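Sornitz council extends office hours trial

Sornitz town council will extend its shorter office day until February, after a review found no fall in the number of planning applications handled.

Under the trial, desk staff in the planning and licensing sections finish at 3 pm on two days a week. The remaining hours are worked from home or added to the other days. The sections dealt with 406 applications during the review period.
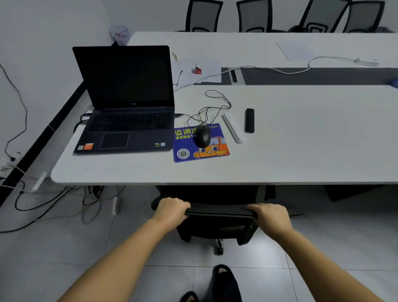
Rukhsana Yousafzai, who wrote the review, said the average wait for a first reply had stayed at five working days. Telephone calls were answered more slowly in the late afternoon, and the report recommends a shared rota to cover that period.

The staff union has asked for the same terms to be offered to the archive, which was left out of the trial. Its branch secretary, Gülizar Aksoy, said the work there was "no harder to schedule than licensing".

The council will consider the request with the next budget. Public counter times do not change – the counter remains open until 5 pm.

3 comments | 2 shares

Contact the newsdesk | © Sornitz news pages | Back to top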